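Tab Hoarding and the Fate of the Session File: A Comparison of Two Session Restore Extensions
Final project report, Software Evaluation
Leonilde Teixeira
Submitted 15/06/2025

1. Why I picked this

In April my laptop restarted itself during an update and took 847 open tabs with it. I'm told this is not a normal number of tabs. My adviser, Dr. Czarnecka, suggested that I either close some of them or get a grade out of it, and I've never been good at closing things.

The project compares two session managers, Curko and Rirkel. Both are browser extensions, both are free, and both promise to bring back your windows after a crash. Curko saves a snapshot of everything on a timer. Rirkel writes down each change as it happens and replays the list when you ask for it. I wanted to know which one loses less, and how irritating it is to live with in the meantime.

2. Setup

All testing was done on one lab machine with a clean browser profile. I wrote a small script, named Predel after nothing in particular, that opens a list of pages, shuffles them between windows, pins a few, and then kills the browser process without saying goodbye. Each extension went through 100 of these crashes. The page list was the same every time and was served from a local folder, so that a slow news site couldn't take the blame for anything.

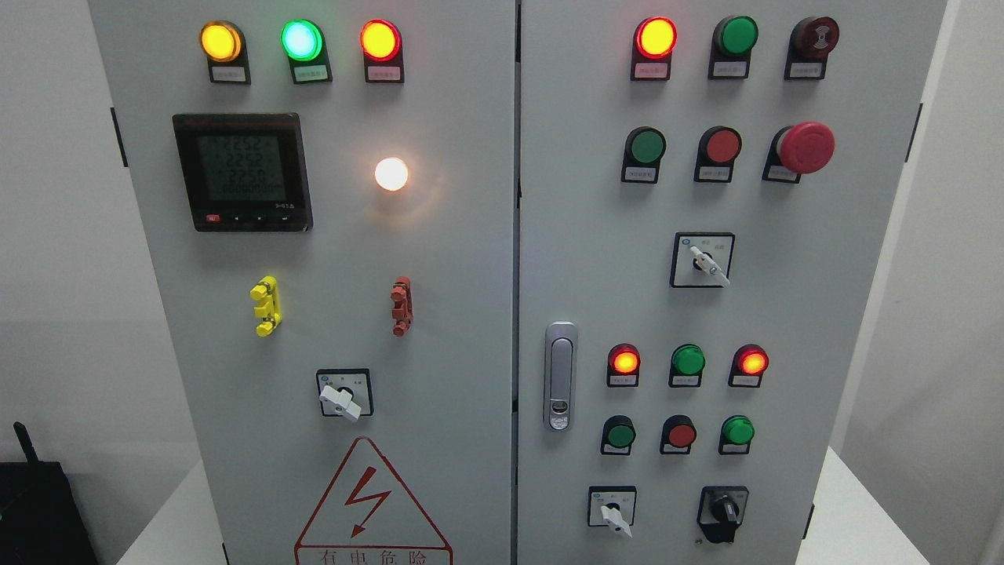

Does it matter whether the browser is closed normally or killed?

It matters a great deal. On a normal exit the browser tells its extensions that windows are closing, and they get a moment to save. A killed process gives no such notice, so the extension has only whatever it wrote down earlier. All of my tests used the second case. The first one mostly measures good manners.

3. Results

Curko restored every window in 94 of its runs. In the other 6 it came back with an older snapshot, so the newest tabs were missing and a few I'd closed had risen from the dead. The snapshot timer is set to 3 minutes out of the box. You can shorten it, but the option lives under a menu called "Comfort," where I found it on my second evening of looking.

Rirkel kept the newest tabs in every run. What it did not keep was their order. Pinned tabs tended to drift to the far end of the window, and tab groups came back with their colors but without their names, which left me with a blue group and a purple group and no memory of what either was for. Replay was also slow on large sessions. I had time to make toast. 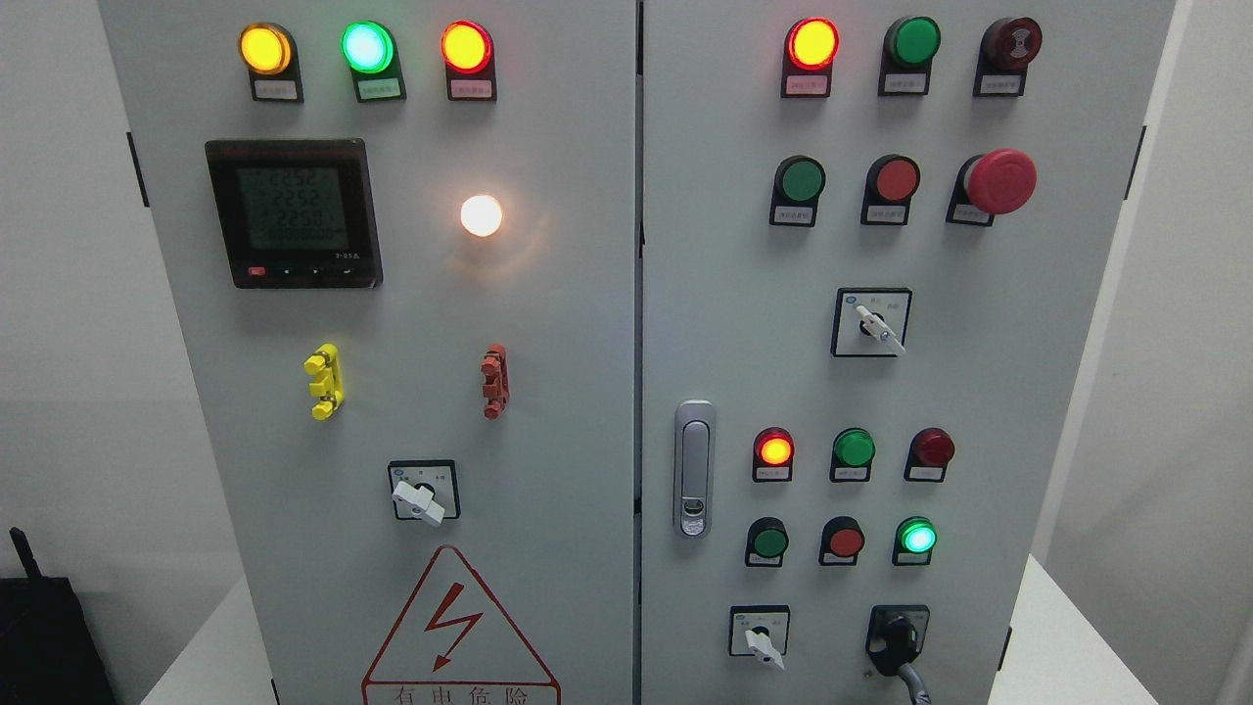 Both extensions tell you how they're doing through a toolbar icon, and this turned into the part of the report I have the strongest feelings about. Curko uses one gray disk that turns a slightly different gray while it saves. Rirkel has a dot that pulses when it writes and also when it fails to write. An electrical cabinet door manages better with a yellow lamp, a green lamp and a red one in a row, each with its own little name label underneath. I missed two failed saves in Rirkel because I took the pulsing for enthusiasm. Neither extension offers a text status unless you hover over the icon, and Rirkel's says "Working," which I suppose it was.

4. Problems with the method

Predel kills the browser at random moments, but real crashes aren't random. Mine tend to come when I have a form half filled in, and form contents were outside the scope of this project. I also tested on one operating system, and my page list had no video on it. The first batch of Rirkel runs had to be thrown out when I discovered that Curko was still installed and both were restoring at once. That gave me two of everything.

5. Recommendation

For someone who keeps a modest number of tabs and cares about how they're arranged, Curko with the timer shortened is the better choice. Anyone who opens things quickly and would be upset to lose the last one should use Rirkel and rename the groups by hand. I have installed Rirkel on my own laptop. The script and the raw logs are in the course folder, under my last name, and the logs from the doubled batch are in there too, in case somebody wants them.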